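Section 16. When the finger goes into the table

Okay, if you've skipped ahead to this section you've probably got a bent fingertip or a red light on the controller, so let me get the urgent part out of the way first.

CAUTION: Don't press Resume. If the Vallent gripper has hit the table and the arm has faulted, the Rustar controller still remembers the move it was trying to make, and Resume tells it to finish that move. Straight down. Hit the e-stop, leave it latched, and then read on.

This happened to me in March, when I was moving the pick routine from the Prakex simulator over to the real bench. In simulation it ran beautifully all afternoon. On the bench the left finger touched down early, bent at the mounting screws, and dragged a groove in the tabletop before the force limit finally tripped. My whole problem was one wrong number in a setup file, and I'd like you to find yours in the simulator, where it costs nothing.

16.1 Getting the arm off the table

1. With the e-stop latched, look at the gripper from the side and work out which finger is touching. It can be only one. If the wrist is tilted even a little, one tip gets there well before the other.

2. Clear the area. Anyone who was leaning in to look needs to be back behind the tape before you release anything.

3. On the pendant, open Program and choose Abort. Pause is no good, it keeps the move in memory. You want the program line to go blank.

4. Turn the speed slider down to 2 percent. Yes, it's painfully slow. Leave it there.

5. Release the e-stop and clear the fault. You'll hear the brakes click. The arm may sag a hair when they let go, so keep your thumb on the stop button and your other hand away from the fingers.

6. Switch jogging to Base, then jog straight up in Z. Don't use Tool for this. If the wrist is tilted, "up" in the tool frame is a slanted line and you'll scrape the tip sideways along the table on the way out (that's where the second half of my groove came from).

7. Once you've got a good hand's width of clearance, stop and latch the e-stop again before you touch the gripper.

Note: If the controller faults again the moment you clear it, the joint is still loaded. Don't keep clearing it over and over. Use the manual brake release in Section 4, with a second person holding the forearm up.

16.2 Checking the fingers

The Vallent fingers are flat plates, and a flat plate can take a bend that you won't spot just by glancing at it. Take them off and check them properly.

1. Power off the gripper at the inline switch and wait for the light on the body to go out.

2. Undo the mounting screws and slide each finger off. Mark them left and right with a bit of tape. They look identical, but they wear differently and you want them back on the same side.

3. Lay each one on something you know is flat. I use a granite tile. Press one corner, then the opposite corner. If it rocks, it's done, bin it.

4. Run a fingernail along the top edge of the tip. Burrs will catch on soft parts later and you'll spend a day blaming the grip force.

5. Check the screw holes on the gripper side. If they've gone oval, no amount of tightening will hold the finger square.

6. Refit and tighten a bit at a time, swapping between screws.

CAUTION: Never bend a finger back straight and reuse it. I tried. It looked fine, passed the tile test, and then folded under a light grip with my hand a lot closer than it should have been.

16.3 Why it happened (probably)

There are a few ways to end up in the table, and they look pretty much the same from the outside. These are the ones I'd go after, in the order I'd go after them.

Wrong tool length. By far the most common. The gripper body has its own offset and the fingers add more on top. If you swapped to the long fingers and didn't change the tool file, the arm thinks it ends sooner than it does. My file was 25 mm short. That was the entire mystery.

Wrong table height. The table height in Prakex is typed in by hand. The real table gets shimmed, moved, leaned on, and given a new rubber mat by somebody who meant well. Measure it again, and measure at the corners too.

Wrist tilt. The tool center point can be perfectly right and the tip can still be low on one side. The simulator won't complain unless you've turned on contact checking for each finger separately. By default it checks a simple box around the whole gripper, and that box is shorter than the long fingers.

Contact checking turned off. People switch it off to make the sim run faster – I did – and then forget it. With it off, the finger slides right through the table on screen and the run gets logged as a success. My overnight batch had 1,322 clean picks in it, and I was very proud of that number until I turned checking back on and played a few of them back from the wrist view.

16.4 Reproducing the fault in Prakex

Please do this before you run the real arm again, even if you're sure you already know the cause. It doesn't take long, and it's a lot nicer than buying more fingers.

1. Open the log from the failed run and find the last waypoint before the fault. Copy the joint angles exactly as written.

2. In Prakex, load the Khokhar bench file. That's the bare one, with just the table and the arm. Leave the bins and parts out for now, you only want the fingers and the surface.

3. Under Tool, pick the finger set that's physically on the gripper today. Go and look at it. Don't trust the dropdown to remember.

4. Under Contacts, turn on Per-finger and set the response to Stop. The Warn setting just writes a line in the log and carries on.

5. Set the view to Wrist. The overhead view is prettier, but from up there you can't judge a small gap at all.

6. Turn on shadows. I can't recommend this enough! With a plain tabletop there's no texture to judge distance by, and the finger's shadow is the best depth cue you've got. Shadow well away from the finger means there's still air under you. As the two close up, the finger is getting near the surface.

7. Paste in the joint angles and step toward the waypoint with the arrow key, one tap at a time.

8. When the sim stops, write down the height it reports. Compare it with the height you meant to have. The difference is your error, and nine times out of ten it'll match something in the tool file that you recognize straight away.

Note: The wrist view is a bit soft and the edges look jagged at low render quality. Don't measure off the screen. Use it to see which finger is close, then read the actual gap from the Contacts panel.

16.5 Putting in a floor

Whatever the cause was, add a safety plane before you go back to work. I should've had one from day one.

1. On the Rustar pendant, go to Safety, then Planes, then New.

2. Touch the real table at three spread-out points with the teaching tip. Go slowly and stay at 2 percent speed.

3. Raise the plane a little above the table. Start generous. You can always lower it once you've watched a few cycles.

4. Attach the plane to the fingertips and not the flange. There's a checkbox for this, it's off by default, and with it off the plane protects the one part of the arm that was never going to reach the table.

5. Save, reboot the controller, and check that the plane's still there. On firmware older than the 28th April release it vanishes on reboot with no message at all.

6. Test it by jogging down in Z at the same crawl, with your thumb on the stop. The arm should halt with a visible gap under both tips.

Then go back to Prakex, add the same plane there, and play the bad waypoint one more time from the wrist view. Stay on it for a moment after the arm halts and check the gap reading for each finger.

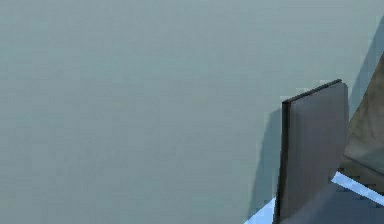
Do the same at the other waypoints near the table, save the file under a new name, and keep the old one somewhere you won't load it by accident. Bringing the speed back up is in Section 17.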